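Canvas Tote, Mixed Produce: Gallery and Packing Notes

2021-07-06 | By Hauwa Ezeani

Print this page | E-mail this page

This gallery page belongs to the Brusthorpe kitchen series on carrying and storing produce. Earlier pages dealt with wire baskets, paper sacks and the Dindurby crate. The subject now is the plain canvas tote, used for a small mixed load of fruit and vegetables. The notes come first and the picture follows them.

Bag

An unlined cotton tote has no frame. Its shape comes from the load, and with a small load the walls crease and slump outward. On a flat surface this is acceptable, as the opening stays wide and the contents can be reached from above. On a car seat or a sloping shelf the same bag will tip toward its heavier side.

The handles are the part most often in the way. If both stand up, they cross over the opening. If both hang down, one usually ends up under the bag and pulls the rim when the bag is moved. The working arrangement is one handle laid out flat on the table and the other left standing behind the contents. Loading is then done from the side of the lowered handle.

The bag used for our own weight checks was a Flemotar flat-bottom tote, medium size, unbleached. It weighs 142 grams empty and dry. That figure should be subtracted before any produce weight is written down. Bags from the Pelupessy range are cut to a similar pattern but have a stiffer rim, which holds the mouth open better and makes the bag harder to fold.

Load order

Hard and heavy items go to the bottom: potatoes, carrots, winter squash, turnips. Citrus and apples form the middle. Bananas, pears, tomatoes and peaches are placed last and are not covered. In a full bag this order matters a good deal. In a bag with a single shallow layer it matters much less, and items can sit side by side in any order provided nothing heavy is dropped on something soft.

Items should be set down and released at the level of the pile. A drop of even a few inches will mark a ripe pear, and the mark may not show until the next day. Round items should be placed against something long, such as a banana or a carrot, to keep them from rolling into the corner.

Unloading runs in the reverse order. Take the uppermost item first and do not pull from below. Round fruit is best lifted by its widest part, since a grip near the top tends to slide off.

Mixed storage

A tote is a means of transport and a poor place to store a mixed load. Apples, bananas and pears give off ethylene as they ripen, and potatoes kept next to them may sprout early or lose quality. For the trip home this can be ignored. For longer periods the load should be split:

Potatoes: dark, cool, dry, with air movement. No plastic.
Apples: cool, away from potatoes and leafy greens.
Bananas: room temperature, on a hook or a plate.
Lemons: room temperature for short use, refrigerated for longer use.
Tomatoes: room temperature until ripe, out of direct sun.

Soil on potatoes is a separate matter. Brush it off before the potatoes go in the bag, or put them in a paper bag inside the tote. Washing is left until just before cooking.

Weight and handle wear

Ebere Ekpo kept a log of handle wear on 9 totes in regular use. Of these, 5 showed loose stitching at the point where the handle meets the rim, always on the side carried against the body. The body seams were sound on all of them. The repair is a boxed cross-stitch in heavy thread through both layers of the handle and the rim fold. A single line of stitches along the old holes will not last.

We set our working limit at 5 kilograms for the medium size. The cloth will take more. The limit is for the handles, and for the person carrying the bag up stairs.

Washing

Shake out crumbs, stems and soil. Turn the bag inside out and brush along the bottom seam, where onion skin collects. Wash in cold water, pull the corners square while damp, and hang by the bottom edge so the handles dry straight. Unbleached canvas shrinks at the first wash, mostly in length. Printed labels should be kept away from the iron. Fruit stains that have dried into the weave are left alone; repeated scrubbing raises the surface and the spot collects dirt afterward.

Corrections

The crate page gave the outside height where the inside height was meant. This has been changed. The table of basket liners has been taken down for revision and will return in August with the second part of the series.

Gallery

The tote stands on a tablecloth, opening upward, with the load visible at the rim. Note the position of the handles and compare with the section on the bag, above. The banana lies across the middle of the bag, with the potato at the lower left of the pile. 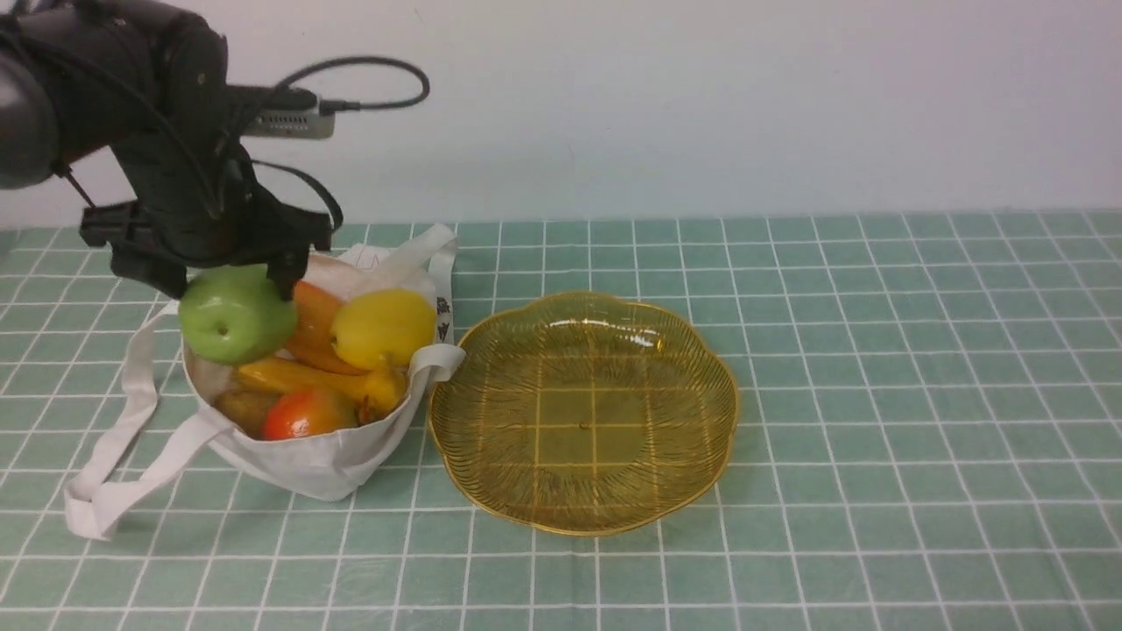

Off-white canvas tote with mixed produce, green apple at upper left, lemon near the rim.

Contact | Copyright Brusthorpe Kitchen Series | Back to top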